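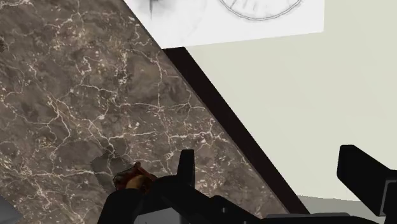
*A simulated view over the gripper, with a small item at the fingers and a marble surface behind. Rendering: Grundico.*

**Grundico pauses gripper software update after grip-release fault, thanks customers for their patience**

CLILUMMONT, November. Grundico is asking everyone who runs its Zirance gripper software to stay on the previous version for now, or to go back to it if they have already moved up. A fault in the newest update can cause the fingers to open a little while the arm is still moving, and an item being carried may slip or fall. No injuries have been reported to us, and we would very much like to keep it that way.

The first report came from Grigaitė, a kitchen supply company that has been with us since our early days and uses Zirance to sort small goods on a stone-topped bench. One of their operators, Austra Venckus, noticed dropped pieces near the end of a long shift and was kind enough to write down what the arm had been doing each time, right down to the speed setting. We can't thank her enough for those notes!

Our engineers have since rebuilt the job in simulation and run it 3000 times. The grip let go early in 50 of those runs, every one of them during a turn of the wrist with a small, rounded item between the fingers. The trouble comes from a change we made to the way the software reads finger pressure. During a quick turn it can take a short dip in the reading as a sign that the item has already been set down, and so it starts to open.

"We tested this update with boxes and blocks, and we should have spent a good deal more time on the little round things that people pick up all day long," said Melaniia Vakulenko, head of software at Grundico. "I'm sorry for the extra work this has made for our customers, and I'm grateful to the ones who called us up and talked it through."

The update went out to 657 sites. Each of them has been sent instructions for going back to the earlier version, and the support team will gladly stay on the phone while you do it. Sites that can't switch right away should turn wrist speed down to its lowest setting and keep people out from under the arm's path. Please don't try to fix the problem by raising grip force, as this does not stop the early release and may damage what you are holding.

A corrected version is being tested now, and Povilas Kairys and his team will put it through the same simulated job before it goes to any customer. We will write to every site again when it is ready.

Press questions may be sent to Ott Raudsepp at the Grundico office in Clilummont.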